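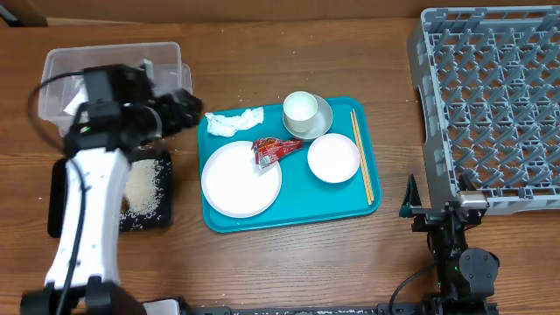
Asmaa Zerouali objects that a congregation cannot hold a political opinion at all, because an opinion needs a mind and a congregation has only a voting procedure.

Search this book Enter keyword Go

Chapter 6
Who Speaks for a Congregation?

6.1 The problem of attribution

Zerouali's objection is the usual starting point for work on religious bodies and public statements. When a newspaper reports that "the church opposes the bill," the sentence has a grammatical subject but no obvious speaker. The claim may rest on a vote of the members, a resolution passed by delegates, a letter signed by a minister, or a remark made from a pulpit. These differ in authority, and readers outside the body seldom know which one they are looking at.

This chapter treats attribution as a question of polity. In a congregational system, the local assembly governs itself, and a statement made by a regional office binds no one below it. In a presbyterian system, elected bodies act in stages, and a statement carries the weight of the stage that adopted it. In an episcopal system, the office of bishop may speak with a standing that does not depend on a recent vote. Mixed cases are common — many bodies follow one model for doctrine and another for property.

6.2 The Bemitz resolution

The town of Bemitz had a single large congregation with 2,000 enrolled members. In September its governing board issued a statement opposing a county ballot measure on school funding. The bylaws allowed the board to act between annual meetings on "matters of witness," a phrase they did not define.

A group of members forced a ballot under Article 81. Of the 2,000 eligible, 942 voted to withdraw the statement. The article required a majority of enrolled members, so the motion failed, although those 942 outnumbered the votes cast to keep it. The board then described the statement as "affirmed by the membership." 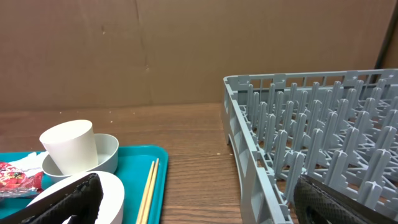

Figure 6.1 Tray with bowl and cup.

Two readings of the result have been proposed. Tsolakis holds that silence under a known rule counts as consent, and that the board's wording was therefore accurate. Bevier holds that a failed motion to withdraw leaves a statement where it was, with the authority of the board and no more. The second reading is used in the rest of this chapter. It keeps the act of adoption separate from the failure to undo it.

Key terms: polity, attribution, enrolled member, matter of witness.

Comments

fuvov_reader: In 6.2, does "enrolled" include members who have moved away? Our bylaws count them until they transfer out, and it makes a threshold like this almost impossible to reach.

M.: Bevier's reading seems right to me, but the section should say whether the annual meeting ever took the matter up.

Student, evening section: The key terms list leaves out "delegate," and 6.3 depends on it.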